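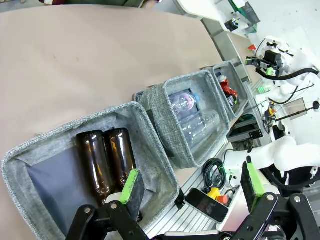

skukdale-sort

Recycling sorter, two arms, built in the shared workshop on Mirmont. Logs + wrist camera clips from the sorting runs. June 2020 dump, more when we get to it.

What's in it
393 episodes, 31 of them bad (kept, see bad.txt). One episode = one item picked and dropped in a basket, or not.
Baskets: glass, plastic, cans. Soft gray fabric ones, the rims fold in if you come down too low. Glass goes in the nearest one to the wrist cam.

Files
runs/ joint logs, csv, one per episode
wrist/ video, same name as the csv
labels.csv item, basket, ok/fail
bad.txt why it's bad, Angharad's notes, terse

Setup
Table is covered with tan paper. Change it when it gets ripped, tape flat, otherwise the depth goes funny at the edges.
Green finger pads with black foam. Foam wears, swap after some 5 sessions.
Home the left arm FIRST. Then right. Seperate e-stops, check both.

Known problems
- brown glass: highlights confuse the detector, gets called can
- clear bottles with no label, missed a lot
- crushed cans slip, close slower
- clock drift between arms on the first 3 runs, not fixed

To do
resync script (Ariel)
cotex branch has the new grip code, dont merge yet
rename the fu_ columns to somthing sane

Questions: Ariel Mercado or Angharad Ellis, leave a note at the bench or open an issue.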